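Table marks first. Gray streaks on pale wood, the kind that run across the grain — try a white eraser, dry, before any spray. Light pressure. Then a damp cloth, wiping with teh grain.

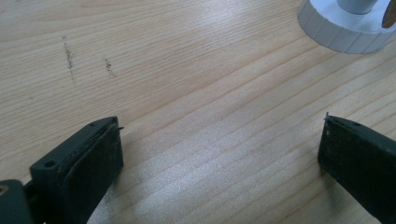

Still there? Drop of dish soap, wipe, dry right away. No scouring pads.

Canvas pouches next. Empty it, snap shut, brush the seams and piping. Frayed bottom edge — trim threads, dont pull.
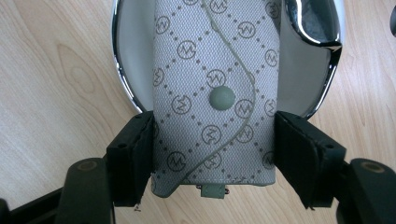

Spot clean only, cool water. Air dry standing up.

Contact Dymphna Fitzgerald | © Wirnum 2023 | Back to top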